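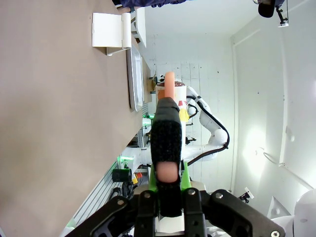 A paper towel holder is a stand, bracket or rod that keeps a roll of paper towels in one place so sheets can be torn off, often with one hand. Found in kitchens, workshops, school rooms. Main types are upright (a post on a base), under-cabinet, wall-mounted, and backed, where the roll is fixed to a flat board. The white one on the beige tabletop is of the backed type, white roll on a flat white board, with a shallow silver metal tray next to it along the table edge. Trays are a common partner, they catch drips and hold small items.

Types

Upright. Simplest, easy to move. Light ones tip over when pulled, so bases are often weighted. The Brungate pattern has a base of 300 grams and a side arm to stop the roll unwinding.

Under-cabinet. Saves counter space. Needs screws or strong tape. Rolls wider than 12 inches usualy do not fit.

Wall-mounted. Two arms or a single rod. Common in garages. The Wovlow is a spring-arm version, discontinued, still seen second hand.

Backed. The board keeps the roll off the wall behind it. Sold in white mostly. Özkan makes one with a lip at the bottom for a cloth.

Use

Roll direction is a matter of taste. Over the top is easier to grab, under hangs closer to the wall. Large rolls, 200 sheets and up, may drag until the first layers are used. Wipe the holder down when changing the roll.

See also: Napkin holder, Dish rack, Citotska (kitchenware), Serving tray

This article needs more sources. Last edited in May.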